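Ozoliņš (surname)

Ozoliņš is a Latvian surname, feminine form Ozoliņa. From ozols, oak, plus the diminutive -iņš, so "little oak". One of the commoner surnames in Latvia and found wherever Latvians settled. This article covers the name mainly as it concerns family history, i.e. spellings, records and the usual mix-ups.

Origin

Most Latvian peasants got fixed surnames only in the nineteenth century, after serfdom was ended in the Baltic provinces. Before that a person was known by first name and farm. Tree names were a popular choice – oak, birch, lime, alder – and the same name was taken by families with no link at all. Two Ozoliņš households in one parish are not neccessarily related. Farm name is usually the better clue.

Spelling

German-speaking pastors kept the Lutheran registers and wrote what they heard. Ohsoling, Ohsolin, Osoling and Ohsolinsch all turn up, sometimes for the same man at his wedding and his burial. Russian-language records give a Cyrillic form, turned back into Latin letters in several ways. Modern spelling came in between the wars. Abroad the marks were mostly dropped: Ozolins, Ozolin, Osolin. Some families took Oak or Oakes, though an Oakes in an English-speaking country is far more likely to be just that.

Married women and daughters normally appear as Ozoliņa in Latvian papers. Overseas the masculine form was often used for the whole household, so both need searching.

Name studies

The Dastlow Index, a one-name study begun in Inley, lists 227 family lines under 54 spellings. Lines are grouped by parish and farm, not by spelling. Only 3 have been joined to each other on paper so far. The index is open to searchers by post, and a printed list comes out each February. Entries for the Alach branch are kept apart, as the early pages of that family's register are lost and the first 20 years rest on family memory.

Records

Main sources are church books, the soul revisions (tax head counts), parish court papers and, for later periods, house registers and passports.

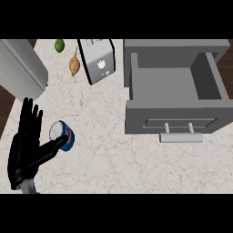 Ozoliņš households in the soul revisions are listed by farm, males and females on facing pages in many volumes, and ages are often out by a year or two. Surnames may be missing from the earlier counts altogether. Loose slips and copies should be read flat, on a clear surface. A pale marble worktop like the one shown, with its tan and rust veins, makes faint brown ink harder to follow, plain white card underneath is better. Drinks well away, a soda can on its side near papers would be a bad start. Copies should be marked with the parish, year and page before filing.

Common mistakes

Taking Ozols and Ozoliņš as one name. They are seperate surnames, though clerks did swap them. Also treating the -iņš ending as "son of", which it isn't. And reading the German Ohs- as a different root.

See also

Latvian surnames
Patronymics and farm names
One-name studies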